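What's on the bench: the Plullatex two-arm kit

So I finally caved and asked for one of the Plullatex tabletop kits, and since April I've been living with it on loan from Mishra, the shop over in Stetemville. It's $3,025 for the pair of arms, grippers and wrist cameras included, and the spare finger set is another $787 (ouch!). Setup took me 16 steps and one very late dinner.

What I like best is how the arms pass things to each other. Big stuff is easy, blocks and cups and so on, so I went straight for small and fiddly. Jyoti Malhotra at our Tovport meetup told me to try keys, and I've been hooked ever since. You teach a move by dragging the arms through it, five times for most jobs, and then let it go on its own. The software is plain but friendly, and I only had to open the manual for the cable routing.
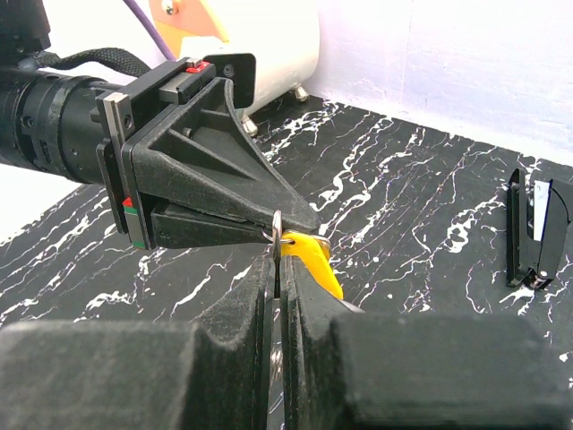 Can you buy just one arm and add the second later?
Mishra sells single arms, but the second one has to go back to them for pairing, so plan on being without it for a while.

The key and its yellow tag hang from one gripper with the other waiting right underneath, and I could watch that all evening. More next month, when I get to the spare fingers!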